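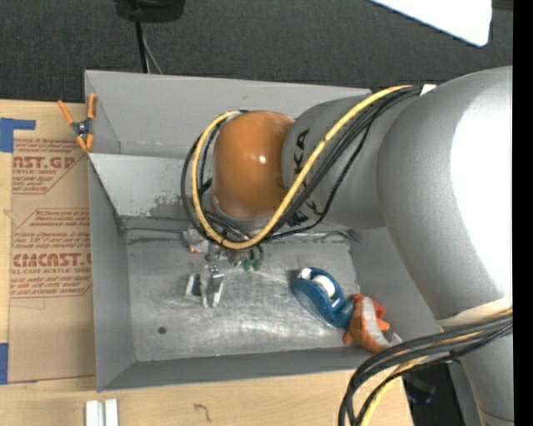
Bacs métalliques de collecte : questions fréquentes

Mise à jour : jeudi 30 juillet 2020

À qui les bacs métalliques sont-ils destinés ?
Les bacs sont mis à la disposition des ateliers, laboratoires et salles de travaux pratiques du site de Mostdale. Toute autre entité doit adresser sa demande au service de la logistique interne, à l'attention de Mme Veronica Bratu.

Comment obtenir un bac ?
La demande s'effectue au moyen du formulaire Busteck, visé par le responsable de la salle. Le délai de mise à disposition est de cinq jours ouvrés. Le parc compte actuellement 358 bacs ; en période de forte demande, les salles déjà équipées ne sont pas prioritaires.

Peut-on poser un bac directement sur un plateau en bois ?
Oui, à condition que le plateau soit stable et de niveau. Le bac doit être soulevé à deux mains lors de tout déplacement – il est interdit de le faire glisser, le fond pouvant rayer la surface. Les plateaux endommagés sont à signaler à M. Alvar Amundsen.

Pourquoi les parois sont-elles inclinées ?
Les petites pièces se rassemblent ainsi vers le fond. Il convient d'en tenir compte lors du remplissage : la surface utile au fond est inférieure à celle de l'ouverture.

Que peut-on y déposer ?
Sont admis les pièces sèches, les petits outils à main et les emballages propres. Sont exclus les liquides, les piles et accumulateurs, le verre brisé ainsi que tout objet dépassant le bord supérieur.

Les bacs peuvent-ils être empilés ?
Uniquement vides, et par quatre au maximum. Un bac en service reste ouvert et ne supporte aucun autre contenant.

Comment procéder au nettoyage ?
Le bac est vidé puis essuyé avec un chiffon doux et un détergent neutre. Les éponges abrasives et les produits chlorés sont proscrits. Le nettoyage incombe à la salle utilisatrice, une fois par semaine.

Que faire en cas de bosse ou d'arête coupante ?
Le bac doit être retiré sans délai et muni d'une étiquette rouge. L'échange s'effectue au magasin Munteanu, le matin uniquement. Aucune réparation ne doit être entreprise sur place.

Quand a lieu l'inventaire ?
Chaque année en novembre. Les responsables de salle reçoivent au préalable une fiche à compléter et à retourner à Mme Zdeňka Kováčik. Les bacs non déclarés sont réputés restitués.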